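Go and stand next to one, if you get the chance. I spent Friday at the Avilora open day, and I came home grinning like a ten-year-old!

I'd seen plenty of clips online, of course. Clips leave out the waiting, the muttering and the cables - and those were the best bits.

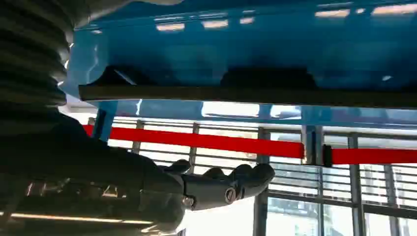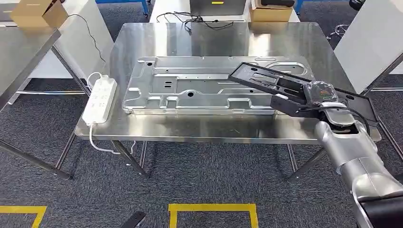 My view is that more firms should open up like this, half-finished work and all. The engineers took every question, even my daft ones, and one of them spent 14 minutes on why thin metal is so awkward to grip (I could have listened for an hour). You trust people more when they let you see the fiddly part. They're doing it again in September, and I've already put my name down.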